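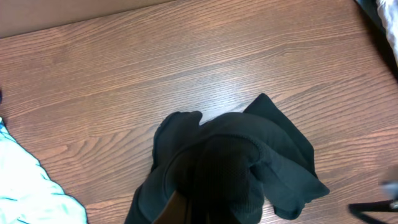 Gripper budget for a garment sorting table – what to leave out?

Posted by Vilmos Lengyel in April, 15:20
Print this page | E-mail this thread

vilmos_l: Good afternoon to all. I must give a purchase plan for one sorting table. Our quote from Idemik is 3,058 for arm mount, gripper and wrist camera, without the finger pads. Pads are worn parts, so I want to put them in a separate line. How many sets do you plan per year?

navholm_ops: We plan 15 sets. Do not buy 100 because of the discount, the rubber becomes hard in the box.

tkr: I disagree. Ours were stored well in a closed bag and are still soft. Buy the big pack.

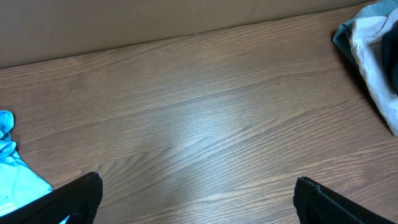

vilmos_l: Thank you both. My other question is the table itself. A shiny top gives glare to the wrist camera, and dark cloth is already difficult. Is a matte mat worth the money, or should I ask for a different lamp?

navholm_ops: Mat first. It is the cheapest thing in your whole list.

tkr: With a mat, thin cloth can stick a little – I would pay for the lamp. Lüthi sells one with a diffuser.

vilmos_l: Then I will write both as options and let my manager choose. I also add three spare cables.

Related threads
Ama controller: lease or buy?
Wrist camera cables, which length
Spare parts list for a small cell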